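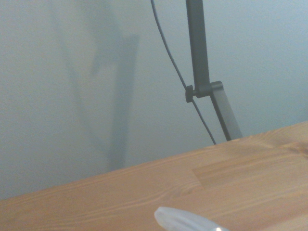
A desk lamp on a jointed arm behind a wood worktable.

Which chores can a machine take over yet?

Updated April 14, 2019

Readers of this page keep asking whether it's time to hand the small jobs to a robot arm. The short version is that a few of them can go, if you set the table up right. Most can't.

Picking up and putting down

An arm can pick up a small, stiff part and set it down in the same spot all day. Caps, pegs, plastic knobs and short lengths of dowel are all fair game. Soft things are another matter. A dishcloth changes shape every time it's touched, and I have yet to see an arm fold one faster than a child would.

Start with one part and one spot. Get that working before you add a second part.

Light

Use a lamp with an arm you can lock. Tighten the knob at the joint, then leave it alone. If the light moves, the shadows move, and an arm that finds parts by camera may start missing them. Point the lamp at the wall if the glare off the tabletop is bad. Keep the cord behind the table.

Table

Pine is fine. Knots and dark grain can fool a cheap camera, so if you get false picks, lay down a plain gray mat. Ademir Figueiredo, who runs the repair counter at Olthorpe, uses the back of an old vinyl tablecloth and says it works as well as the mat he paid for.

Wipe the table with a barely damp cloth. Oil finishes are nice to look at but small parts slide on them.
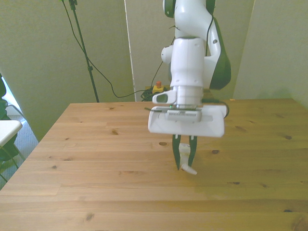

Grip is where most of the trouble is. Two fingers hold a round part well enough if they meet it square across the middle. With a tab or peg sticking out on one side, the part can turn as it's lifted, and then it goes down crooked. Slow the lift first. If that doesn't help, put a strip of rubber shelf liner on each finger and replace it when it gets shiny.

Keep the stop button where you can reach it without leaning over the table. Bundle loose cables with hook-and-loop ties and leave some slack near any joint that bends.

Sorting

We sorted 256 plastic parts into bins at the Miver shop last October. The arm put 14 in the wrong bin and took 85 minutes to do the lot. By hand it's a shorter job, but you have to stand there.

Not yet

Dishes, no. Laundry, no. Wiping a counter, sometimes — if it's flat and someone has cleared it. Sweeping a shop floor is better left to a floor machine or a broom. Threading a screw into a blind hole takes more feel than anything I've tried at home prices.

If you only want to hold a part still while you glue it, buy a clamp.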